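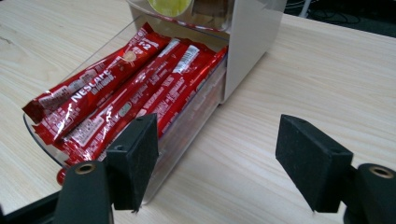 Tuva Bråten: I would put the sachets the other way, with the barcode down, so that the guest meets the name first. In our house in Sostthorpe we did it like this for many years and people found their coffee quicker in the morning, before they have their glasses on. Otherwise I like the drawer very much. Is it easy to wash?

Yes, it is easy to wash. I take everything out, use warm water with a little soap and dry it with a soft cloth. A rough sponge makes small scratches in clear plastic and then it looks old, so the green sponges in our kitchen are only for pans. About the barcode I will think.

The coffee corner at Gulto
Gallery page, last changed 30th May

Welcome to the small page of the coffee corner. Gulto is a guest house in Torvik, 80 metres from the ferry, and many of our guests come late and leave early. When they arrive the kitchen is often closed already. For this reason we keep a table on the upper landing where everybody can make a hot drink at any hour, without asking and without paying. The rooms have their own gallery page, and the breakfast room too, but I receive more letters about the coffee table than about the sea view, so now it has a page also.

The drawer
A beige housing with a clear drawer at the bottom, and in the drawer the red Nescafé sticks. You pull the drawer forward, take what you want and push it back. Before this we used a glass jar, and before the jar a soup plate.

The table
Light wood, with a fine grain which I am fond of. We wipe it every evening. Please use a coaster if your cup is very hot – they are in the basket by the window, and my mother crocheted most of them.

The red sticks
I know that real coffee lovers do not respect an instant coffee. I drink filter coffee myself at breakfast. But on the landing we cannot have a machine that makes noise at five in the morning, and a stick needs only a cup and water. It has also the advantage that the milk and sugar question is answered for those who like it sweet. For those who do not like it sweet, there is black coffee in the tin on the shelf, and a spoon on a string. The string was necessary.

How the corner began

When we opened we had one kettle for the whole house. It lived in the kitchen and guests had to come down the stairs and knock. Some of them did not dare to knock. I found this out from a lady who stayed with us for a week and told me on her last morning that she had been drinking cold water from the bathroom each night, because she did not want to disturb. I was quite ashamed, and the same afternoon I carried a kettle and the soup plate up to the landing.

The soup plate was not a success. The sachets slid out over the edge when someone took one from the middle, and I picked them up from the floor many times a day. The glass jar was better, and prettier, but tall people could reach the bottom and children could not. Also the long sticks stood up in it like flowers, which made a nice impression only as long as it was full. With a few left they all fell to one side and the jar looked sad.

The drawer I found in April, when we cleaned the office. It had come with some other kitchen things from a café that closed, and I had put it on top of a cupboard and forgotten it. I washed it twice. At first I used it for rubber bands and stamps, but the shape was so clearly made for something longer that I tried the coffee sticks. They lie side by side in it, a little on the diagonal, and there is still room for the fingers. One of them usually creeps under its neighbour. I have stopped to correct this.

What I like in it is that one can see from the top of the stairs if there is coffee. With the jar I had to lift the lid, and with the plate I had to look behind the kettle. Now I see the red from far away when I pass with the bed linen.

How we fill it

I buy the sticks in a box of 100, from the shop beside the harbour, and the box stands in the linen cupboard behind the towels. In winter one box is enough for a long time. In the summer weeks I am sometimes at the shop every few days. Last year we had a little more than 1,000 guests in the house, and I believe that every second one of them took a stick for the ferry also. This is allowed! Please take one for the ferry. The coffee on the ferry is not better and it costs money.

I do not fill the drawer to the top. When it is very full it becomes difficult to push in, the ends of the sachets catch, and then somebody pushes harder and a corner is torn. Coffee powder on a wooden table is not a great problem if it is dry. If it becomes wet there will be a brown ring, and the ring is patient. We have two such rings near the wall, from the time of the jar. I have tried lemon and I have tried baking soda. Now the sugar bowl stands on them.

Above the drawer there is a second compartment with a transparent front. I have been asked by several guests what it is meant for, and I cannot answer with certainty, as the thing came to us without any paper. My husband says tea. I tried it with the tea bags from Brusance, which we sell also at the reception, but these have a round shape and a long thread and they did not want to lie flat. So the tea stays in its wooden box for the moment. If you know a tea that is packed narrow like a coffee stick, please write to me.

Some things guests ask

Is there decaffeinated coffee? Yes, in the small blue tin. The label has fallen off two times, so I have written DECAF on the lid with a marker.

Can we take the cups to the room? Of course. Leave them outside the door afterwards or bring them back to the landing, both is fine.

Is there milk? In the little fridge under the stairs there is fresh milk from the dairy in the valley. There is oat milk too, but this you must ask for at breakfast, as it was always opened and forgotten.

Can I buy the drawer? This question I did not expect, but it has come 3 times. No, I am sorry, we have only the one. I do not know who made it and I have not seen another. I think that any clear tray with low walls will do the same work, if it is as long as the sachets and has a front you can hold with one finger.

Is the kettle loud? It was. We have changed it.

What guests have left in writing

There is a notebook on the landing for the guests, next to the coasters. Most people write about the weather, which is natural in Torvik, but here and there is something about the table. A family from the south wrote that their son had learned to make coffee for his parents here and that he now does it at home each Sunday, too strong. A cyclist left a drawing of a cup with wings. Someone wrote only "thank you, half past four, rain", and I think of that person often when I fill the drawer in the evening.

One guest complained that instant coffee does not belong in a house with such old floors. I answered in the notebook that the floors have seen chicory in the war, and he wrote below it that I was right. He took a second cup, so he wrote.

Next on the landing

We plan to put a shelf over the table before the autumn, for the tins, so that there is more place for the cups. The lamp should also be changed, it is rather yellow. And I have now turned half of the sachets as Tuva Bråten proposed, to compare. My husband has noticed no difference. I have a small feeling that the turned ones go first, but the side nearer the stairs was always emptied before the other, and it was on this side that I turned them. Next week I will turn the other half and see.

If you have stayed with us and have a suggestion for the coffee corner, write it under this page or in the notebook. I read both, the notebook a bit sooner.

Back to: The rooms – The breakfast room – The garden and the boat shed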